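Free rabbit vaccine clinics open across Grimbridge in June

Arlow Animal Health is thrilled to bring free vaccine clinics for pet rabbits to Grimbridge, after rabbit hemorrhagic disease was confirmed in wild rabbits near Sindholm. 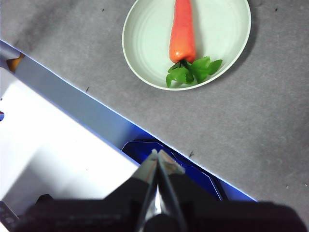 Christos Tzanetos said owners had been calling all spring, and that he would be first in line with his own pair. The clinics have 300 doses ready for the first round, with 154 rabbits already signed up!

Each rabbit needs 2 shots, given three weeks apart.

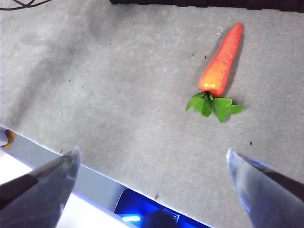
Can people catch the disease? It affects only rabbits and their close relatives, but it can travel on shoes, clothing and hay.

Owners should wash their hands before feeding, keep pets away from wild rabbits and leave any dead rabbit where it lies. Please call the Arlow front desk to report it,

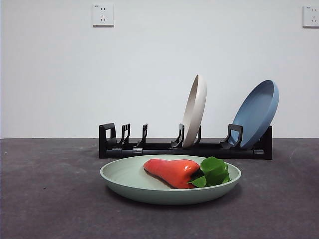
and give the nearest road or trail if you can. Staff will pass every report to the state veterinarian.

Doors open at 9 a.m. Bring each rabbit in its own carrier.
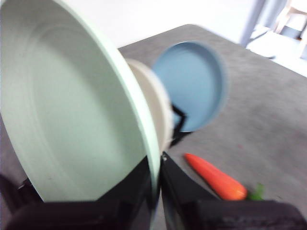

How to sign up

Call or stop by Arlow Animal Health in Grimbridge. Walk-ins are welcome after 2 p.m.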